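### 3.2 Rules for the start state

Many simulated tasks are reported without a clear rule for how an episode may begin. In the Flendetti task set we therefore fix the start state in writing, following the checklist of Robichaud and Lavoie. The arm must not hold any object, the cup must stand upright, and no part of the gripper may touch the table. Of 3244 candidate episodes, 868 did not meet at least one of these rules and were removed before training.

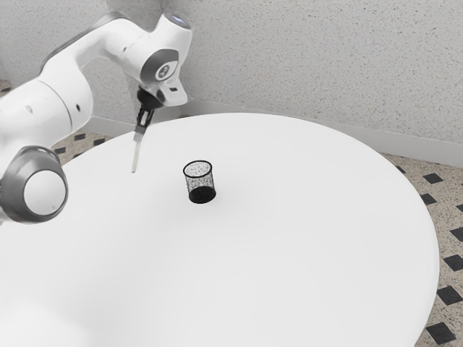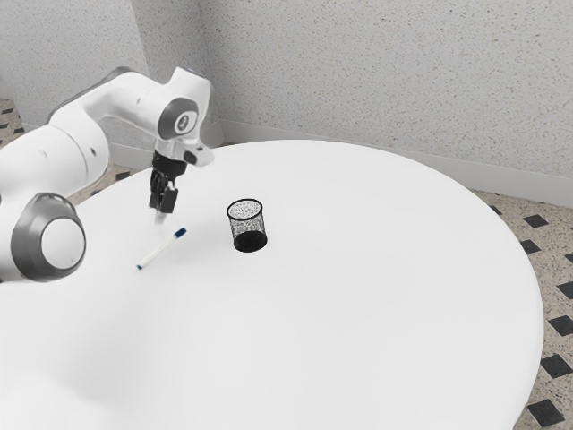
**Figure 6.** Simulated table with the arm and the black mesh cup. In the second view, a white marker with a blue cap also lies on the table.

### 3.3 Rules for reporting

We ask that each result is given together with the version of the rules and the list of removed episodes. A success rate alone is not enough, as two groups can remove different episodes and still print the same number. For the Abbasi baseline we repeated the test with over 3000 steps of training added, and we report both values. If a rule is changed after the first test, all earlier results must be computed again or marked as old.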